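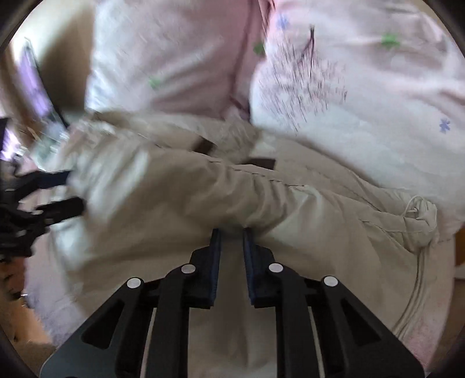 Genwood Gallery > Exhibitions > Installing and de-installing > Condition checks

Hanging day checklist: Urkau landscape photographs, rooms 2 and 3

Please go through this slowly, with a cup of tea somewhere well away from the prints, and write your comments straight underneath each line. Setareh Ansari started the sheet in July and I've carried on in her style, so forgive the chattiness!

Frames and glazing: checked, all sound. The big quarry panorama has a small chip at the lower left corner, old damage, already noted on the loan form.

Wall fixings: two screws replaced in room 3. Please don't borrow from the Lorkitz box again, the threads are different and we had a dreadful time getting them out.

Walkway clear of cables: not yet. The projector lead for the mining film still crosses by the door — tape it down before 3 o'clock, please.

Light levels: fine in room 2. Room 3 is a touch bright near the dry lake pictures, so Syahrul Majimbun is going to lower the end lamp and read it again.

Labels: print 15 has the wrong title. It should be "Tailings Pond, Evening", and the artist does mind, quite rightly.

Crates: all back in the store except crate 391, which is behind the desk with its lid off. Mind your shins.

Fire exit by the Rahman room: clear, door opens easily, sign lit.

Still to sign: Syahrul for lighting, me for everything else.

Genwood Gallery | Contact us | Back to top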